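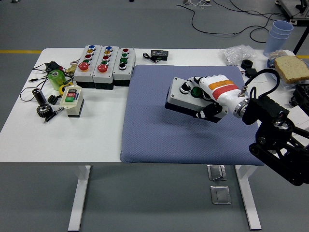
Push-button control stations returned to the Bisdale training workshop must be checked and set out again before the next class. The procedure applies to every station on the bench, including the small start/stop box. Stations are stood side by side at the back left of the table, with the emergency buttons facing the user. A padded cushion is kept on the tabletop, and any box under inspection is handled over it to protect the housing and the bench surface.

Before starting, confirm that the station is disconnected from any supply. Enter its number in the Ruangrit register.

1. Wipe the housing with a dry cloth.
2. Press each push button 2 times. It should return freely.
3. Turn the selector through all of its positions and back.
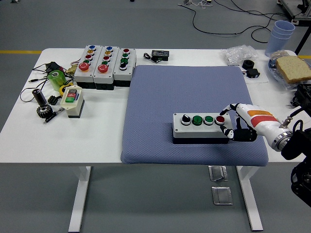 4. Press the emergency button, where fitted, and reset it.
5. Check that the base is seated evenly against the housing.

A station with a button that sticks is to be tagged and placed on shelf 7. Do not open the housing. Repairs are arranged by Siriporn Meesuk; questions about the register should be sent to Rungnapa Kongkaew in Room 448.

Procedure 13, revised October 2025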